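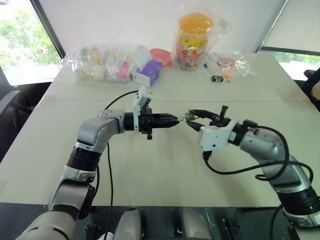 Adapter au cinéma un roman qui se déroule presque entièrement dans la tête d'un gardien de phare n'est pas une idée raisonnable, et notre groupe l'a donc choisie à l'unanimité. Le roman s'appelle « Urkcombe », le film aussi, et l'objet de ce rapport est de comprendre ce qui s'est perdu entre les deux. La première chose perdue est le silence. Le livre tient 900 pages avec très peu de dialogues ; le film en place dès la deuxième minute, puis ne s'arrête plus. Tous les personnages y parlent par paires, face à face, de part et d'autre d'une table, un peu comme deux bras robotisés tendus l'un vers l'autre, pinces en avant, au-dessus d'un long plateau blanc. On attend que quelque chose se passe au milieu. Le scénario préfère couper.

Notre méthode était simple sur le papier. Nous avons retenu 31 séquences du film et cherché, pour chacune, le passage correspondant du roman. Cinq n'en avaient aucun, dont la poursuite en barque, que le studio Vukix met pourtant au centre de son affiche. Le dossier de presse parle d'une « fidélité absolue à l'esprit du texte ». C'est une formule commode : l'esprit ne vient jamais réclamer ses droits.

1. La voix du narrateur

Dans le roman, le gardien ment au lecteur dès le premier chapitre et l'avoue au dernier. Le film remplace ce mensonge par une voix off d'une sincérité accablante, qui annonce qu'il pleut pendant qu'il pleut. Nous avons d'abord cru à une ironie. Un deuxième visionnage nous a ôté cet espoir. La seule scène où l'image contredit la voix — le petit déjeuner avec la sœur, tourné en plan fixe — est aussi la meilleure du film, et elle dure moins longtemps que le générique d'ouverture.

2. Le temps

Le récit de départ couvre 20 ans, racontés dans le désordre. La version filmée remet tout dans l'ordre et confie le passage des années au maquillage. Le gardien vieillit surtout des tempes. Sa sœur, elle, ne vieillit pas, ce qui produit vers la fin une confusion intéressante, car un membre du groupe l'a prise jusqu'au bout pour sa fille. Nous avons vérifié : son interprétation tient debout, et elle améliore même deux scènes.

3. Le village

Les extérieurs ont été tournés à Purnton, dont le port est très beau et le sait. La caméra y revient dès qu'une scène devient difficile. Le chapitre de la noyade, dans le livre, est écrit sans un seul adjectif ; à l'écran, il a droit à un coucher de soleil et à un violoncelle.

Limites du travail

Nous avons travaillé sur la version montrée en mars au ciné-club Phelan, qui possède une copie sous-titrée, et non sur le montage long. Celui-ci rétablirait le chapitre du procès. Nous n'avons pas non plus lu le roman dans sa langue d'origine, et certaines lourdeurs que nous attribuons à l'auteur reviennent peut-être à la traduction. Enfin, le groupe reste partagé sur la dernière scène. Deux d'entre nous la trouvent bouleversante. Les autres l'ont trouvée longue, mais reconnaissent avoir cherché leur manteau pendant une bonne partie de sa durée.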